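Incidencia 457 – Cajonera Palma: el cajón de abajo se abre solo y roza al cerrar
Estado: resuelta
Abierta por: Edvin Tangen
Atendida por: Corentin Ferrand, soporte de Gelwood

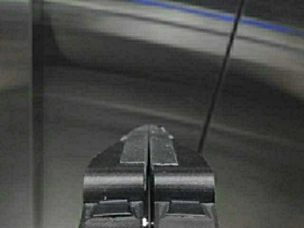

Edvin Tangen, 9:40

¡Buenos días! Antes de nada, me encanta la cajonera. La monté el lunes por la tarde en el cuarto de la plancha y ha cambiado la habitación entera: los manteles, las sábanas de invitados, las bombillas, todo lo que vivía en bolsas detrás de la puerta tiene por fin un cajón. Es el modelo Palma ancho, el de 98 cm, con los tiradores largos.

Pero tengo un problema con el cajón de abajo. Son dos cosas, que a lo mejor es una sola:

Se abre solo. Lo cierro, me doy la vuelta y al rato asoma. No mucho, lo justo para darse con la espinilla (ya lo he comprobado dos veces).

Cuando lo empujo hasta el fondo roza por la derecha, con un ruido como de cartón arrastrado, y el frente queda más alto por ese lado que por el otro.

Los demás cajones van de maravilla, suaves, con ese último tramo en que parece que se cierran ellos. El de abajo no hace ese tramo.

Lo que he probado:
- Vaciarlo. Roza algo menos, se abre igual.
- Sacarlo y volverlo a meter. Igual.
- Pasar un trapo seco por las guías. Salió polvo del montaje, pero sigue igual.
- Meterle cera en barra Drulach, que tenía por casa para las ventanas. Mejor durante un rato y luego peor.

¿Por dónde sigo? Tengo toda la mañana y muchas ganas, de verdad que me lo estoy pasando bien con esto.

Corentin Ferrand, 10:25

Hola, Edvin. ¡Qué gusto leer una incidencia con las pruebas ya hechas! Vamos por orden.

La cera quítala, por favor. Estas guías llevan rodamientos de bolas con grasa de fábrica y la cera se queda pegada en la pista. Un paño con una gota de jabón neutro, otro húmedo y a secar bien. Nada de alcohol ni de disolvente.

Cuando esté limpio, necesito que me digas tres cosas:

1. Qué suelo tiene el cuarto y si la cajonera apoya con todas las patas. Empuja una esquina superior en diagonal, con suavidad, y mira si cabecea.
2. Si la trasera entró entera en su ranura o si asoma en algún punto.
3. Qué letra ves grabada en cada guía del cajón de abajo. Está en la cara interior, cerca del frente, y hay que mirarla con linterna.

No aprietes ningún tornillo todavía. Ya sé que apetece.

Edvin Tangen, 11:10

Cera fuera. Costó más de lo que pensaba, se había metido por todas partes, pero con un cepillo de dientes viejo ha quedado como nuevo.

Respuestas:

1. Suelo de baldosa antigua, de las que ya no están muy planas. Y sí, ¡cabecea! Si empujo desde la esquina izquierda del frente, la pata trasera derecha se despega. He podido pasar una cartulina doblada por debajo. No me había fijado porque con los cajones llenos casi no se mueve.

2. La trasera está bien por arriba y por los lados. Abajo no llego a verlo, tendría que separar el mueble de la pared.

3. En la guía izquierda leo una L. En la derecha no encuentro ninguna letra, aunque con la linterna en la boca y la cabeza metida dentro del mueble tampoco pondría la mano en el fuego.

Una cosa más, por si sirve: puse una canica encima de la tapa y se fue despacito hacia el frente. Mi hija la ha soltado ya más de 10 veces y siempre hace lo mismo, así que lo doy por demostrado.

Corentin Ferrand, 11:35

La prueba de la canica me la apunto, es estupenda. Con eso ya está explicado el primer síntoma: el mueble cae hacia delante, y el cajón de abajo, si no llega a enganchar en el cierre suave, se viene detrás. Los otros enganchan y por eso no los ves asomar.

Empezamos por nivelar, que no cuesta nada y a veces arregla también el roce. Las patas de la Palma se regulan por abajo con llave fija de 10 (la plana que viene en la bolsa de herrajes, no la allen).

Así lo haría yo:

Saca todos los cajones y déjalos en el suelo en el mismo orden en que salen. Extiende la guía hasta el tope, levanta la palanquita de un lado, baja la del otro y tira recto.

Separa la cajonera de la pared lo suficiente para llegar a las patas de atrás. Entre dos, si puede ser. En baldosa, con una manta debajo corre muy bien. Y suelta antes la fijación de pared.

Pon el nivel encima, primero de lado a lado y luego de delante a atrás. Baja la pata trasera derecha hasta que deje de cabecear, y después sube o baja las delanteras hasta centrar la burbuja. Vueltas cortas, y mira el nivel después de cada una.

Aprovecha que está separada para mirar la trasera por abajo.

Vuelve a ponerla en su sitio, repite la comprobación ahí mismo (en suelo de baldosa cambia con moverla un palmo) y fíjala otra vez a la pared. No te saltes la fijación: con varios cajones abiertos y cargados, un mueble así puede volcar.

Edvin Tangen, 13:05

¡Nivelada! Ha venido mi vecino a echar una mano y lo de la manta es un descubrimiento, pienso mover así toda la casa.

Tenías razón con lo del palmo. La dejé perfecta en medio del cuarto, la llevé a la pared y la burbuja se fue otra vez. Hubo que repetir casi todo. Ahora está centrada en los dos sentidos, no cabecea y la canica se queda quieta. Fijación puesta.

La trasera por abajo estaba bien metida en la ranura.

Cajones dentro y cargados con lo de siempre, de arriba abajo: bombillas y pilas, servilletas y caminos de mesa, manteles y, en el último, las sábanas.

Resultado: el de abajo ya no se abre solo. ¡Bien! Pero sigue rozando por la derecha y sigue sin hacer el último tramo suave. El frente continúa más alto por ese lado, he medido 2 mm de diferencia respecto al izquierdo.

Corentin Ferrand, 13:30

Muy buen avance, y esos 2 mm ayudan mucho. Cuando el desnivel era de todo el mueble, el frente podía engañar. Ahora que está a plomo, la diferencia viene del propio cajón o de su guía.

Volvamos a las letras. Saca el cajón de abajo y déjalo boca abajo encima de una toalla. Mira las dos piezas que van atornilladas al cajón y luego las dos que van al costado del mueble. Todas tienen que llevar letra: L las de la izquierda, R las de la derecha. En las del costado, fíjate además en qué agujero está el primer tornillo. En la Palma va en el segundo contando desde el frente, y el agujero es redondo. El primero es ovalado y parece que está pidiendo un tornillo a gritos.

Edvin Tangen, 14:20

¡Lo tengo! Creo que lo tengo.

Las del cajón: L y R, correctas. La izquierda del costado: L, tornillo en el redondo. La derecha del costado: lleva R, pero estaba escondida debajo de una etiqueta blanca pegada de fábrica, por eso no la veía. Y el tornillo está en el ovalado. ¡En el ovalado! Como el agujero tiene holgura, la guía subió un poco por delante cuando apreté, y ahí están mis milímetros.

Fue el último tornillo que puse el lunes, ya de noche y con la cena en la mesa. Me declaro culpable.

Pregunta antes de tocar nada: ¿lo paso directamente al redondo o hay que aflojar los de atrás?

Corentin Ferrand, 14:35

¡Eso es! Me alegra muchísimo. Y no te preocupes, es el fallo de montaje que más vemos en este modelo. La edición nueva del manual, la que prepara el taller de Clondham, lleva ese agujero marcado con una cruz.

Afloja media vuelta los tornillos de atrás, sin sacarlos. Quita el del ovalado. Deja que la guía baje sola, mete el tornillo en el redondo y apriétalo a mano, sin atornillador eléctrico. Luego aprieta los de atrás, empezando por el del medio.

Si el tornillo baila en la madera, para y me lo dices, que te envío uno de repuesto algo más grueso. No le pongas cola.

Retira también la etiqueta y limpia el pegamento que deje. Está cerca del recorrido y puede acabar atrapando pelusa.

Edvin Tangen, 15:15

Hecho, y funciona de maravilla. El tornillo agarró a la primera. El cajón entra recto, no roza, hace el último tramo suave y se queda cerrado. Los dos lados del frente están a la misma altura, lo he medido vacío y lo he medido con las sábanas dentro. Lo he abierto y cerrado un montón de veces solo por el gusto de oír que no suena a nada.

De paso he revisado los otros cajones con la linterna y todos llevan el tornillo en su sitio. Al de los manteles le he dado un toque con la regulación del frente, que quedaba un pelín torcido, y ahora las ranuras entre frentes son iguales de arriba abajo – da gusto verlo.

Dos dudas pequeñas y os dejo en paz:

¿Cada cuánto conviene limpiar las guías?

¿Puedo poner los manteles de lino, que pesan bastante, en el cajón de arriba? Me vendría mejor por altura.

Corentin Ferrand, 15:40

¡Fantástico! Mil gracias por volver a medir con carga, poca gente lo hace.

Las guías: un paño seco cuando cambies la ropa de temporada y listo. No necesitan grasa añadida. La cera Drulach, para las ventanas.

Los manteles: sí, sin problema, las guías son las mismas en todos los cajones. Yo dejaría lo más pesado abajo, por estabilidad, pero con la fijación de pared puesta y el mueble nivelado puedes repartirlo como te sea más cómodo. Dobla el lino a lo ancho del cajón y no lo cargues por encima del borde, que al cerrar se engancha con el travesaño de arriba.

Con suelo de baldosa antigua, repasa el nivel dentro de unas semanas. El mueble se asienta con el peso y a veces una pata pide otro cuarto de vuelta.

Nota de cierre

Síntoma: cajón inferior que se abre solo, roza a la derecha y no engancha el cierre suave.
Causas: mueble desnivelado hacia el frente; guía derecha del costado con el primer tornillo en el agujero ovalado.
Solución: patas reguladas con el mueble en su posición definitiva, tornillo pasado al agujero redondo, cera y etiqueta retiradas.
Piezas enviadas: ninguna.
Pendiente: avisar a Clondham de que la etiqueta blanca tapa la letra R.

Edvin Tangen, 18:50

Sé que está cerrada, pero lo cuento: los manteles de lino ya están arriba y caben todos, incluido el grande de Navidad. Me ha sobrado sitio para los delantales. ¡Gracias otra vez!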